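Notes from the Brokton kitchen table

1 October 2020

Hello again, and sorry for the long gap. The last one of these went out in June, when I was still telling everyone I had plenty of time to sort out the allotment. I didn't, of course, and the beans got away from me. I'll spare you the beans.

What I want to talk about this month is shopping lists, and how bad I have been at them for most of my adult life. My usual method was to walk into the shop hungry, buy whatever looked friendly and get home to find I had three kinds of mustard and nothing to put it on. We spent nearly 300 pounds on food in one month this spring, just the two of us, and a good part of that went soft at the back of the fridge. I found a cucumber in there that I could have poured.

So in June I started again. The idea came from Johannes Le Roux, who used to cook for the walking club at Gondwood and had to feed 40 people out of one small kitchen. He never writes down meals. He writes down what he already has, then what will go off first, and the list is whatever fills the gaps. I thought it sounded like a lot of bother. It takes me about as long as the kettle does.

The first week I tried it I had half a cabbage, a bag of carrots, some rice, an onion with a green shoot coming out of the top and the end of a block of cheese. Left to myself I would have gone out and bought a chicken. With his way of doing it I bought eggs, a tin of tomatoes and a lemon, and we had fried rice, a big soup and a sort of cabbage and cheese bake that I've made four times now (more pepper than you think, and leave it in until the edges catch).

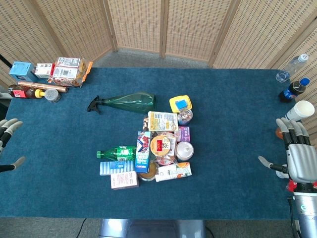 Groceries out on the table.

The other thing I've changed is the unpacking. I used to shove everything into the cupboard with the bags still round it. Now it all gets tipped out first so I can see what I've got, and the older tins come to the front. Cita, my sister, does this too and has done for years, and was very smug when I told her. She also keeps a pencil on a string by the cupboard door – I've copied that as well, though ours has already lost its point.

Some of it hasn't worked. I tried planning a whole fortnight in August and gave up after five days, when I just didn't fancy lentils and no list was going to make me. I also bought a huge sack of porridge oats on the grounds that it was good value, and 16 breakfasts later I can't say I'm fond of them. If anyone has a use for oats that isn't porridge or flapjacks, please write in. Johannes Moodley has already suggested putting them in meatballs in place of breadcrumbs, and I'm going to try that at the weekend.

A few of you asked after the bread from the last newsletter. The Oyelaran bakery has stopped doing the seeded one for now, but the plain white is 65 pence for a small loaf if you go late in the afternoon, and it freezes well if you slice it first. I forgot to slice mine and had to go at it with the big knife – don't do that.

Next time I'll do soups, as it's getting to be the weather for them. Send me yours, especially anything with parsnips. I've got a lot of parsnips coming.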